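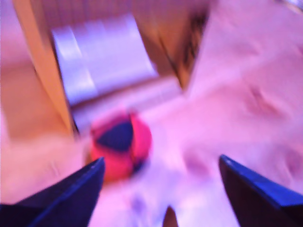
What's the best way to pack soft panel balls for storage?
Open cardboard box, something light in the bottom, balls on top. Don't squash them or the seams go.

Forums > Toys & Craft > Storage
Browse New posts Members Search
2 min read

hillness_mum
Sorting the toy shelf before March. Red ball with a navy panel, soft sort. Does it need its own box or can it go in with the blocks??

Volkan Aydoğan
Own box. Blocks wreck the seams. Lost a Besari one that way, colour rubbed off all down one side.

pliltlow15
Disagree. Mine's been in with everything for years, no dramas. Just chuck it in

Volkan Aydoğan
Years in a dry cupboard maybe. Try a garage.

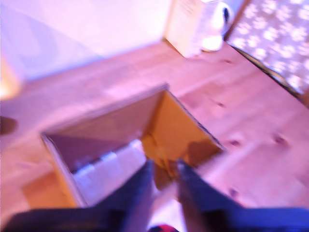

** BOXES & PACKING **

Canan Polat
Cardboard's fine, leave the top open a few days first. White stuff in the bottom, paper or foam, either will do. I use paper, its cheaper. 30 cm box is plenty for one ball.

pliltlow15
30 for one ball?? waste of a box

Canan Polat
Well put two in then. Dont tape it down tight is my point.

hillness_mum
Paper or foam if its going in the garage tho?

Volkan Aydoğan
Foam. Paper goes damp and grey. And get it up off the concrete, 10 cm at least.

Canan Polat
Paper's ok if you swap it each winter. Foam crumbs get in the seams, drove me mad

hillness_mum
Ok going paper, box on the top shelf. Ta all, will label it tomorow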